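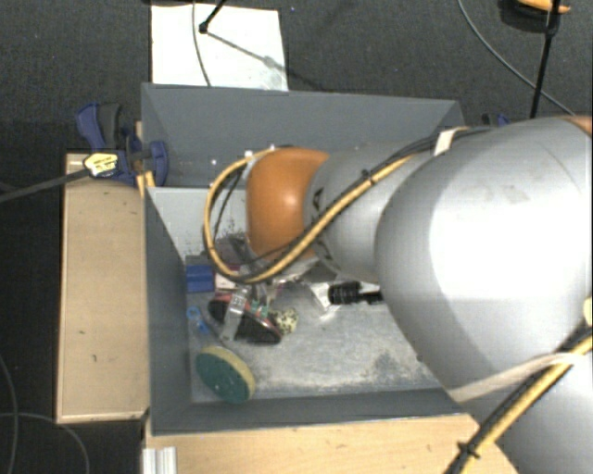

Dollwood publishes cable and bin maintenance procedure for Mai picking cell

CLISTINLEY, February – Dollwood has released the full set-up and maintenance procedure for Mai, the single-arm bin-picking cell at its Clistinley workshop. The document covers cable dressing, bin fixing, gripper inspection and the return-to-work check. It replaces the short service notes issued when the cell was first switched on, and it can be used by any site running the same layout.

Mai picks mixed household items from one grey bin and places them in a second position outside the bin. The items differ in shape, stiffness and surface. Hard blocks, small boxes, balls, sponges and pieces of clear wrapping are all in regular use. The arm works from directly over the bin, and the wrist turns through a wide range to reach items lying against the walls. Most of the wear in the cell comes from that wrist movement.

Cable dressing

The power and signal cables run along the outside of the arm. At the wrist, the yellow cable passes beneath the orange joint cover and is left in a wide open loop. The thinner black cables follow the same path. The loop is there to take up movement when the wrist turns, and the procedure now gives a fixed method for setting its size.

The technician moves the wrist slowly to each end of its working range and watches the loop. It must not pull tight at either end, and at the lowest picking height it must not drag on the bin wall. The loop may brush light items in the bin during a pick. It must not catch on them.

Zip ties are used to bundle the cables at set points along the arm. Ties are closed until the cables stop sliding and no further. Cut ends are trimmed flush and turned away from the cable jacket. Wraps and straps on the large arm segment are checked by hand for slack. A tie that has moved from its mark is cut off and replaced, never pushed back along the bundle.

Cable jackets are inspected after every 800 picks. The technician looks for flattening, whitening at the bends and cuts near the ties. Any cable with a visible cut is changed before the cell is restarted. All cables on the wrist are changed as a set at 2506 picks, whatever their condition.

Bin fixing

The bin is held by blue clamps at its corners and sits between wooden boards. The boards set its position and the clamps stop it from lifting or turning when the gripper touches a wall. Earlier service notes asked for the clamps to be tightened "as needed". The new procedure requires both clamps to be checked at the start of each shift and after any contact that stops the arm.

With the arm parked, the technician pushes each wall of the bin in turn. If the bin moves against the boards, the clamps are released, the bin is pushed back into place and the clamps are tightened again, left side first. The boards are then checked for splinters and for gaps where small items could lodge.

Scuffs and worn patches on the bin floor are allowed. Cracks are not. Marks on the inner walls are wiped off with a damp cloth if they are loose and left alone if they are not. A bin that has been changed must go through the return-to-work check even if the new bin is the same model.

Gripper inspection

The gripper parts are inspected with the bin in place but empty. The technician checks that the parts close evenly, that no wrapping or fibre is caught between them and that all fasteners are seated. Bent parts are replaced. Straightening is not permitted, as a straightened part will not hold its shape under load.

The orange joint cover is removed at every second cable inspection. Dust is cleared with a dry brush. The cables beneath the cover are examined at the bend, which is the point most likely to fail. When the cover is refitted, it must sit flat along its whole edge. A cover that rocks is resting on a cable and must be taken off again.

Return-to-work check

After any repair, Mai runs 40 picks at reduced speed with a technician at the stop button. The standard set of items is used, including at least one flat item, one soft item and one piece of wrapping. The arm is stopped if the cable loop snags, the bin shifts or the gripper touches the floor of the bin with more than the set force. The cause is corrected and the check starts again from the first pick.

The procedure was tried on the Clistinley cell over 861 picks before release. Two changes were made during that period. The tie nearest the wrist was moved back towards the large segment, and the order of clamp tightening was fixed.

Availability

The procedure is issued as document revision C. Printed copies are kept at the Clistinley cell and at Dollwood's Brurncombe service store, which also holds replacement cable sets, ties, clamps and bins. Sites with an existing service agreement will receive the revision with their next parts order. Other sites can request it from the Brurncombe service desk.

About Dollwood

Dollwood builds and services small robotic picking cells. Its workshop is in Clistinley and its parts and service operation is in Brurncombe.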